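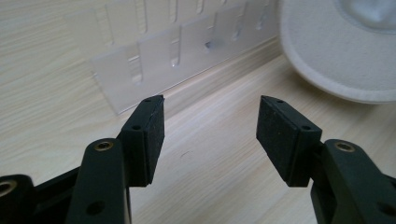
Yannick Leclerc asked if the Coste mill tour is worth the detour, and whether you can still buy blankets straight off the floor there. He'd read that the shop closed last winter. Yes to the first, sort of to the second, so let me get this down before I forget it all.

Coste is the old wool mill outside Coltton. Take the river road, not the one the signs push you onto — I lost half the morning behind a gravel truck. Parking is in the field. Bring boots.

Tour starts in the sorting shed. Big bins of fleece, a smell like wet dog and candle wax. The guide let us pull a handful apart and feel the grease on it. My hands were soft till dinner. Then the carding room, loud, they give you earplugs but take them early becuase the door opens straight onto the noise.

Best part was the weaving floor. They had 2 looms going, one on a plain gray army-looking blanket and one on the Rorkuvau check, the brown and orange one everybody's grandmother had. A thread snapped while we stood there and the woman running it had it tied again before I got my glasses on. The warp on that one is 595 threads, she said, and she knew it by heart.

Dye house was closed for repairs. Bit of a letdown. You look in through a window at some vats.

Lunch at Areleo, across the bridge. Bean soup, good bread, slow service. Go early or eat after.

So, the shop. It did close, but they sell seconds from a table by the office at the end of the tour. Full size blankets were 248, seconds 189, and I could not find the flaw in mine until I got it home and held it up to a lamp. One corner, tiny. Card reader was down so bring cash.

Stairs are steep and there's no elevator, so skip the top floor if your knees are bad. It's mostly old photos and a stuffed sheep up there anyway.

Next tours are in April, they said to call the office frist and not trust the website. I'd go again for the dye house.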